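Reading a Life: How Biographers Handle a Fallen Reputation
Notes for session 3 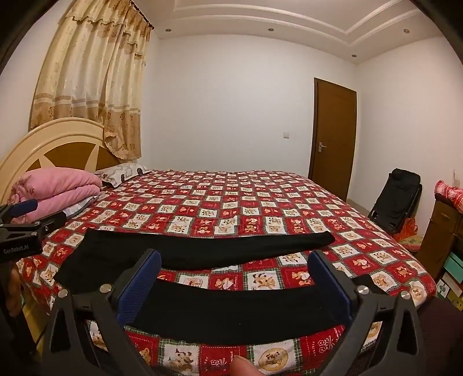 Last time we left off with the question of why some leaders get a second look and others stay at the bottom of the rankings for good. I promised we'd come back to it, so let's do that now, and please stop me if I wander (I do wander!).

A biographer usually starts with letters. Our chapter from the Tully reader runs 40 pages and leans on letters almost the whole way through, which is lovely for getting a voice on the page, but do ask yourselves who kept them and who burned them. Families tidy up. Widows and sons cut lines they didn't care for.

Then there are the newspapers, which in the 1800s were mostly party papers and proud of it. Read 2 on the same speech and you'd think they'd heard different men.

Things to look for as you read:
- where the author guesses at a motive
- how the drinking stories get sourced, if they're sourced
- what gets left to the endnotes

The Prulard edition is 579 pages and I'm not asking you to read all of it, I promise. The introduction and the last chapter will do nicely, though the middle has a wonderful stretch on the railroad money if you find yourself with a free evening.

Short response due 2nd October, one page, typed.

3 comments
2 shares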